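Lernasbridge House - Facilities Helpdesk
Ticket 3613
Category: Rooms / Furniture and cleaning
Location: Ludcombe block, shared bunk room, second floor
Priority: Normal
Status: Closed

Reported problem

The small round table next to the bunk bed rocks and things slide off it. The top is also sticky on one side and wiping it with a damp cloth makes no difference. We use it for snacks and bits and pieces, so there is usually food on it. Can somebody look at the table and tell us what we can clean it with? Also there are crumbs down the back of the lower bunk and we can't get at them.

Helpdesk, first reply

Thank you for reporting this. Before we send anyone up, please try the following and reply with what you find.

Turn the table a quarter turn and see whether the rocking moves with it. If it does, the fault is in the table. If it stays in the same place, the floor is uneven there.

Check whether the stickiness is on the table covering itself or on top of it. Press a dry tissue on the patch and lift it. If it pulls, it is residue.

Please don't use bleach or a scouring pad on the dark spotted covering. We had one in ticket 1787 where the white dots came off.

Reply from room

Turned it. The rocking moves with the table. Tissue sticks on the side nearest the bed and nowhere else. We have not cleared it yet, there is still bread in its bag, tissues, empty wrappers and the artificial plant on there.

Helpdesk

Understood, so it is the table. Please clear it completely before the visit. Wrappers go in the bin, opened food goes in the kitchen cupboard with a clip on the bag. Toothbrushes and tubes should go to the washroom shelf, not back on the table. Anything you want to keep by the bed can go on the white shelves along the inside of the lower bunk.

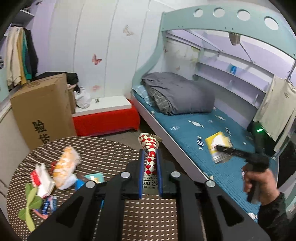 For the sticky side, use warm water with a small amount of washing-up liquid and leave the cloth lying on the patch for five minutes before wiping. Then go over it with a clean cloth and dry it. If it is still tacky, stop there and we will bring the Vodau surface cleaner, item 1131 in the store.

For the crumbs, take the pillow and comforter off first and shake them outside - not over the floor. Then lift the mattress at the head end and use the narrow nozzle on the vacuum. The mattress cover can be machine washed at 40 degrees. Do not pull the bunk away from the wall yourselves.

Reply from room

Table cleared. Soap and water got most of it but there is a tacky strip left along the edge. Vacuumed behind the mattress, that part is fine now. Cover is in the wash.

Engineer's note, morning visit

Table checked upside down on the floor. One foot pad missing, the other pads worn. Fitted a new set from the Nechyporuk box in the store. Table stands level now in its usual place and when turned.

Tacky strip on the edge was old tape glue under the covering where it had been folded over. Removed with item 1131, rinsed and dried. Covering left in place, dots intact. One corner of the fold had lifted and I stuck it back down.

Looked at the bunk while there. Fixings on the lower rail tight, shelves secure. No work needed.

Reply from room

Thanks, no rocking since. The cover came out of the wash all right and is back on. Could we have a small bin for by the bed? The nearest one is by the door and wrappers end up on the table because of it.

Helpdesk

Bin approved, collect from the desk before 5 pm. Please empty it with the main one.

Resolution: foot pads replaced, glue residue removed from table edge, cleaning advice given, bin issued.
Follow-up: check table covering at the April room inspection. Replace it if the fold has lifted again.

Ticket closed by Helpdesk. To reopen, reply to the closing email and quote the ticket number.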